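Pullau Planning Board Sends Parking and Small-Lot Changes to City Council

The Pullau Planning Board has voted to recommend a package of zoning amendments that would lower the minimum lot size in the city's older residential districts and end parking requirements for small apartment buildings near bus lines. The City Council is expected to take up the package in July.

The recommendation follows a review of the residential chapters of the zoning code, most of which have not been revised since the city annexed the Clonda neighborhood. Under the current rules, a single-family lot in the R-2 district must be at least 50 feet wide. Many existing lots in Clonda and along Chaudhry Avenue are narrower than that, and owners who wish to rebuild or add a second unit must first obtain a variance.

The amendments would set the minimum width at 35 feet in R-2 and allow up to three homes on any lot that meets the new standard. Setbacks at the front of the lot would remain as they are. Side setbacks would be reduced to four feet, subject to fire code review. Height limits would not change.

Buildings with 14 or fewer units would no longer be required to provide off-street parking if they stand within a quarter mile of a bus stop with weekday service. Larger buildings would continue to follow the present schedule, although the board has asked staff to return with options for those as well. Accessible parking would still be required under state and federal law.

The board also revised the section on affordable units. A project that sets aside 20 percent of its homes for households earning less than 80 percent of the area median income could add one story above the base height in the R-3 and mixed-use districts. An earlier draft had offered the additional story at 10 percent. Board members raised the figure after hearing from housing providers, who argued that the lower threshold gave away too much height for too few homes.

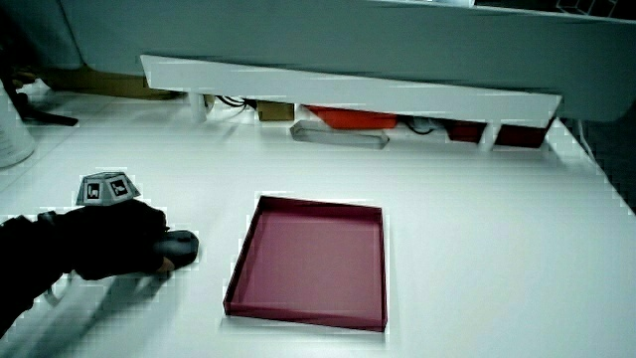 Miyuki Sakamoto told the board that the 20 percent threshold was the right one but that the income limit remained too high for many renters in Clonda, and she asked that a share of the set-aside units be reserved for households at or below 60 percent of the median. Without that step, she said, the bonus would produce homes that people now living on Chaudhry Avenue could not afford to rent.

Staff responded that a two-tier income requirement could be written into the ordinance but would need a separate financial analysis. The board attached a note to its recommendation asking the Council to fund that analysis before final adoption.

Public comment lasted well into the evening. Speakers in favor of the package pointed to the number of families doubling up in small units and to the length of the variance process, which commonly takes several months. Speakers opposed to it were chiefly concerned with street parking and storm drainage. Several residents of the blocks south of the rail line asked that the smaller side setbacks be delayed until drainage work there is complete — a request the board declined to adopt but forwarded to the Council.

The largest project now waiting on the amendments is Hindetti Yards, a proposal for 135 apartments on the former freight property at the east end of Chaudhry Avenue. The applicant has indicated that it would seek the additional story if the bonus is approved. The Hindetti Yards site lies in a mixed-use district and would not be affected by the small-lot provisions. Its site plan has not yet been scheduled for a hearing, and the board took no position on the project.

The recommendation passed with two members opposed. One of the dissenting members supported the lot-size changes but objected to removing the parking requirement without a residential permit program in place. The other asked for more time to review the maps, which were corrected shortly before the meeting to show the proper boundary between R-2 and R-3 on the north side of Clonda.

Before the Council hearing, the Planning Department will hold two open sessions at the Clonda branch library. Staff will be available from 5:30 p.m. to 8 p.m. at each session to answer questions about individual properties. Residents who plan to attend are encouraged to bring a parcel number or a recent tax bill. Interpretation in other languages will be provided on request.

The full text of the amendments, the corrected maps and the staff report are available at the Planning Department counter and at all branch libraries. Written comments received before noon on the day of the hearing will be included in the Council's packet. Comments received after that time will be entered into the record but may not reach members before the vote.

If adopted, the amendments would take effect 30 days after final passage. Applications filed before the effective date would be reviewed under the existing code unless the applicant asks in writing to proceed under the new one.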